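February 2022

OK quick one tonight, I have 40 tabs open and a kid's lunch to pack.

So I finally closed the old photo library. The whole thing. Years of putting it off, "when I have a free weekend," which I have never once had. The family pictures were spread over an old tower in the hall closet, two phones, a memory card in the coin jar and an email account I'd forgotten the password for. Twice.

What pushed me was my mother asking for the picture of grandpa at the lake house in Fellen. The one with the striped towel. I said sure, give me a minute. Took nine days.

First problem, names. My naming system, if you can call it that, was "new", "new2", "new new", "phone stuff" and "SORT THIS". SORT THIS had 681 pictures in it. Inside that was another folder also called SORT THIS. I was a different person then and I'd like a word with her.

Second problem, duplicates. So many. I must have copied the same September trip every single time I got nervous about the closet computer dying. Drikmont from the train, Drikmont from the bridge, the same blurry sandwich over and over. I tossed 239 copies in one evening with the TV on and I don't miss any of them.

Sidebar on the closet computer. It's an old tower, loud, and it would start maybe one try out of three. I put off opening it up for weeks, I really didn't want to. Fan full of cat hair. In the end I only needed the drive out, two screws and a cable, and I read it with a cheap adapter. That's the whole job. I was so proud I told the mailman. 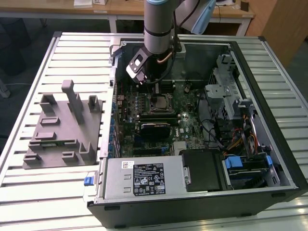 *Dell tower on its side, panel off*

Anyway. The drive was fine. Everything was on it, including stuff I had told people was gone forever (sorry, Roksolana, your graduation is safe, I owe you an apology and a cake).

How I'm doing it now, for the three of you who asked:

- One folder per year. Inside that, one per month, only if the month has anything in it.
- No clever names. Place and who. "fellen grandpa mom" is fine.
- Blurry ones go right away. If I have to squint, it goes.
- Screenshots are not photos. They go in thier own folder and get emptied at New Year.
- Two copies, one at home, one at my sister's. We swap drives at birthdays.

Ostap Zinchenko, who I used to work with and who takes this much more seriously than I do, wrote to say two copies is not enough and I should have three. Fine. Third one is going in my desk at work. Happy, Ostap?

He also wanted me to buy a better computer while I'm at it, and sent a very long email about processors. Didn't finish it. For sorting pictures of sandwiches I think my laptop will cope. Someday I'll read up on all that. Not this month.

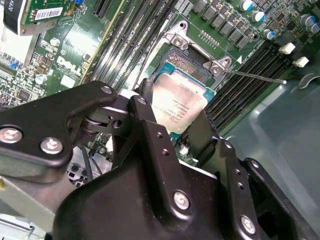 *Intel Xeon at the socket*

Back to the printing, which was supposed to be the actual point of this post. I went with Ledia, the little shop behind the pharmacy, instead of ordering online. Slower, yes. But the woman there looked at grandpa's lake picture on her screen and said the color had gone orange and did I want her to pull it back a bit. Yes I did! His towel is blue again. I had been remembering it as sort of peach.

I printed 400. Too many. I know. Albums are from Demchenko, the plain ones with the black pages, and you need the corner stickers, buy twice as many as you think. I ran out halfway through the wedding and had to leave my cousins in a pile under a cookbook.

Things I found on the way:

My dad with a mustache. No one remembers the mustache. He denies the mustache.

A whole series of the kitchen floor, maybe thirty of them, taken by my daughter when she was two and got hold of the phone. Kept four. One is really good, its going in a frame.

The last picture of our old dog, asleep on the heater with one ear inside out. Had to stop for the night after that one.

And the lake house. Mom has it on her fridge now, next to the dentist card. She called to say thank you and then to ask if I also had the one with the boat. I don't know what boat. There's a box of slides at my aunt's place that I've been pretending not to know about, so I guess the boat is in there.

If anyone has a slide scanner I can borrow, please write. I can pay in jam. Plum or the other one, the label fell off.

Lunch still not packed. Going.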